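Notebook, May, overland route planning, trailer and fuel bench

7:40 am. Started on the fuel numbers again. The Tarigan loop is listed in the route notes as 1,390 km from Ornum and back, all unsealed past the river. I don't believe the 1,390. Last year's sheet has the same figure and it was copied from the sheet before that, and the southern detour went in after both. Using it for now, in pencil.

Consumption: the tourer people at Sultis say their long-range tank gets you round without refilling. On what surface, with what load, at what tire pressure? No answer in the leaflet. Our own bench number for the loaded vehicle plus camper trailer is worse than theirs, and our bench doesn't have corrugations or a headwind. I'd carry two jerry cans and ignore the leaflet.

Weights. Put the trailer over the scale with water in. Combined came to 3,422 kg. The plate on the coupling says 3,000 but that is for the trailer alone, so don't panic as I did for ten minutes. What does bother me is how much of it sits behind the axle. Spare wheel, both gas bottles and the recovery box are all hung off the back, and somebody will say it tows fine on the highway. It would. Moved the recovery box forward, weighed the ball again, better. Want it repeated with the fridge full before I sign anything.

Tires. Gestunon all-terrains, the set that is supposed to need no airing down on gravel. Every tire is supposed to be something. Dropped them to the low setting anyway and measured the footprint on the carbon paper. Longer, as you'd expect from any tire ever made. Sidewall on the left rear has a nick that I've circled in chalk.

11:15. Went through the paperwork side: permits, the station owners' contact list, last season's road reports. The reports are thin. "Passable" appears for the Tarigan crossing all through the dry with no depth given, and passable in whose vehicle? Wrote to ask for depths. Park permit forms changed over the winter, so the old ones can go.
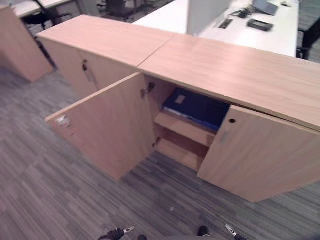 Trinidad Lumbao read the fuel page over lunch and thinks I'm being too hard on the 1,390. Her point is that the southern detour replaced a stretch nearly as long, so the total shouldn't move by much, and that two jerry cans on the roof will cost us more in drag and height than they're worth. She'd carry one, inside the trailer frame, and buy fuel at Ornum at whatever they charge.

Fair on the roof. I hadn't thought about where the second can would go. Not convinced on the detour: "nearly as long" is the kind of thing that has people walking to a homestead at dusk. Asked her for the track log and she says Hafiz Nasution has it.

2:30 pm. Hafiz's log covers the north half only. Battery went. So we have half a distance and an opinion.

Ran the camp fridge test while waiting. Claim is up to 5 days on the second battery with no driving. We got nothing like that with the lid opened at normal meal times. I suppose it holds if you never eat.

To do
ball weight again, fridge full
left rear, get a second look at the nick
crossing depths, chase if no reply
measure southern detour off the new map sheet, by hand
one can or two, decide after that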